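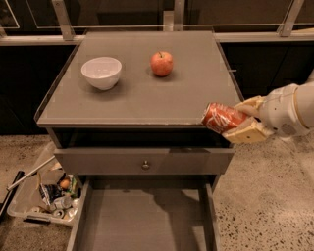

Closed loop, cool water: the glycol rebuild at Fandport

Process Plant | Utilities and Services

When the Fandport canning plant was commissioned, its cooling water came straight from the estuary through a screened intake and went back the same way. The arrangement was cheap to build and costly to keep. Mussel spat settled in the intake line every spring, chloride pitting appeared on the tube sheets, and the two shell-and-tube exchangers serving the pasteuriser were opened for cleaning every 11 weeks.

The replacement is a closed secondary circuit charged with 30 per cent propylene glycol, rejecting heat through dry coolers on the roof of the boiler house. Design and installation went to Drillivano, a contractor better known for mine dewatering, with plate exchangers supplied by Dreßler. Total duty is 2000 kilowatts across 3 identical frames, two running and one on standby.

Plates and gaskets

Each exchanger uses 91 plates in 316 stainless steel. The original specification called for titanium, a holdover from the seawater days, and was revised once the estuary was no longer in contact with any heat transfer surface. Gaskets are clip-on EPDM. Nitrile was considered for its oil resistance and rejected on temperature, as the caustic clean on the product side reaches 85°C.

Channel geometry took longer to settle. A high-theta plate gives a closer temperature approach but raises the pressure drop, and the glycol pumps had already been ordered. Drillivano's solution was a mixed pack, alternating high and low chevron angles to bring the drop on the glycol side down to 60 kilopascals at full flow.

Changeover

The tie-in was carried out during the winter shutdown. Existing flanges were drilled to an older imperial table and did not match the new metric pipework, so adaptor spools were fabricated at the Brikenham workshop and trucked down overnight. Hydrostatic testing found one weeping joint, at a drain valve on the standby frame. It was remade and retested the same Wednesday.

Flushing proved slower than programmed. Mill scale from the new carbon steel headers kept loading the start-up strainers, and the circuit was drained twice before the inhibitor could be dosed. The plant has since kept the strainer baskets in place, with a differential pressure gauge across each.

Operation

Fans on the dry coolers are staged by glycol return temperature, with a wet bulb override for summer afternoons. Above 38°C ambient the coolers can't hold setpoint on their own and the pasteuriser is slowed by one step. Site engineers had asked for adiabatic pads to cover those hours. The pads were priced and deferred, although the coil frames have mounting rails fitted.

Glycol concentration is checked monthly by refractometer, and plate pack dimensions are recorded at each gasket inspection.

Shares: 11 | Comments: 3

Filed under: Heat Transfer, Food and Beverage, Retrofit

Contact the editor | Advertise | Back to top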